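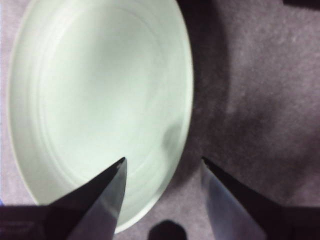
Betreff: Re: [Geschirrliste] Abtropfgestell und matte Schüsseln
Von: Aroha Paewai
Datum: 14. März 2018

Liebe Liste,

danke für die Frage von Ķēniņš, ich zitiere sie unten noch einmal.

> Ich suche ein niedriges, langes Gestell für Teller. Mein altes
> von Fasetti ist zu hoch für das Regal. Kann man die großen
> Schüsseln auch hineinstellen? Und bleiben bei matter Glasur
> immer Flecken zurück?
> Gruß, Ķēniņš

Zur Schüssel zuerst. Meine ist hell mintweiß und matt, innen hat sie feine Ringe, wie kleine Stufen. An der Innenwand rechts gibt es eine kleine graue Stelle. Ich weiß noch nicht, ob es ein Fleck ist oder nur ein Schatten, deshalb habe ich nicht gescheuert. In das Gestell stelle ich sie nicht, sie kommt bei mir auf ein weiches Tuch.

Das Gestell habe ich von Gralwood, es hat 89 Kronen gekostet. Es ist aus schwarzem Kunststoff, flach und lang, mit einem Bügel an jedem Ende. Die Teller stehen schräg zwischen den Stützen, der hellblaue links und der salbeigrüne weiter zur Mitte.
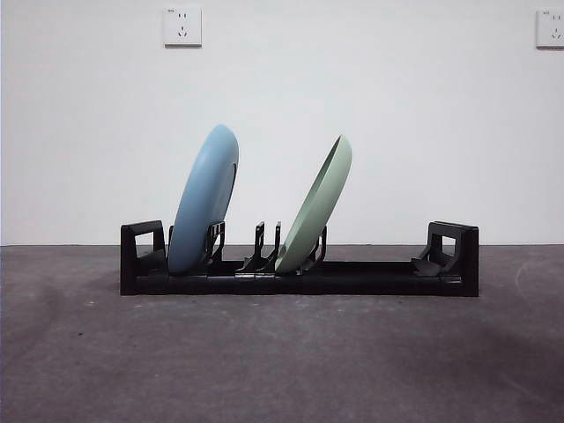

Die rechte Hälfte lasse ich meistens frei, dort lege ich später die Deckel hin. Wenn Du tiefe Teller hast, probiere bitte vorher, ob sie zwischen die Stützen passen. Bei den Tellern von Arnarov geht es gut.

Wer hat mit matter Glasur mehr Erfahrung? Ich benutze sie erst seit Juni.

Mit freundlichen Grüßen
Aroha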